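Grotstead cell: looking after the gripper

Hello, and thanks for reading this before reaching for the hex keys! These are the notes Samuele De Luca and I keep for the Grotstead cell, last tidied up in October 2021. They cover the gripper and the blue board frame, and they're a bit wordy (sorry, I like to explain things).

Routine care

- Every 400 cycles, check the socket-head screws on the finger plates. Snug is plenty, please don't lean on them.
- Wipe the linkage pivots with a dry cloth while you're down there.
- Every 1000 cycles, run `josix home` and then `josix grip --slow` seven times, listening for clicks.
- Press the emergency stop before your hands go anywhere near the fingers, even for a quick wipe.

Known trouble

If the frame goes in crooked, look at the finger screws first, then redo the wrist offset in `serra.cfg`. It took me most of September to learn that order!

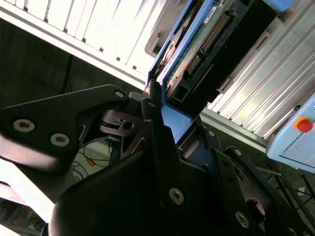

Wrist view: gripper at the blue frame, with the green board in it.

Contact: Shamim Bhutto, Draltia | © Draltia | Back to top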